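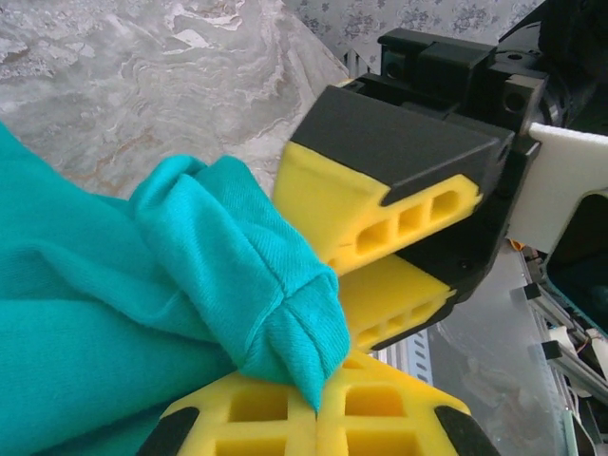 Noso Daily Fiber – progress report to the Vidal Fund
August 2025

The second half of the grant year has been a really good one for us, and I'm glad to have so much to report. When I wrote in February we had a powder that tasted fine and clumped badly. We now have one that stirs into a cold glass of water with a spoon, and people are finishing it!

Taste panel

We mailed sample packs to 374 households and got 349 completed diaries back, far more than we had planned for. The plain version came out ahead of the citrus one, which surprised all of us (I had money on citrus). The most common complaint was the scoop, too deep for the tub and always buried by the second week. Mimia is sending us a shorter one with a flat handle to try.

Recipe

The oat and psyllium blend is settled. We dropped the stevia in the spring and haven't missed it. Umach ran the blend on their small line and the particle size held steady from the first bag to the last – this was the part I worried about most when we applied.
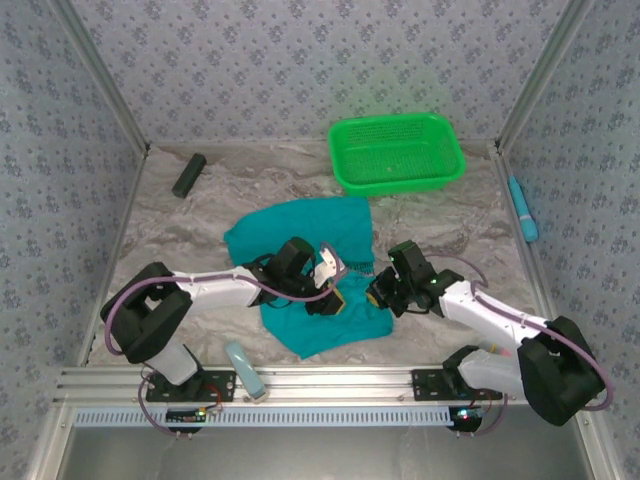

Shelf testing is still going. The tubs kept at room temperature look and taste the same as on day one. The ones in the warm cabinet have darkened a little, so we are comparing two liners before we print a best-by date. The label draft is with our reviewer, and we've kept the wording plain: what's in it, how much to take, and a reminder to drink plenty of water and check with a doctor if you take medication.

Money and next steps

We have $1,301 left in the testing line and would like to move it to packaging, if you agree. The first proper run will be 73 cases, most of them already spoken for by the three pharmacies that helped with the panel. I'd love to bring a tub to your next meeting.

Declan Ó Súilleabháin
Project lead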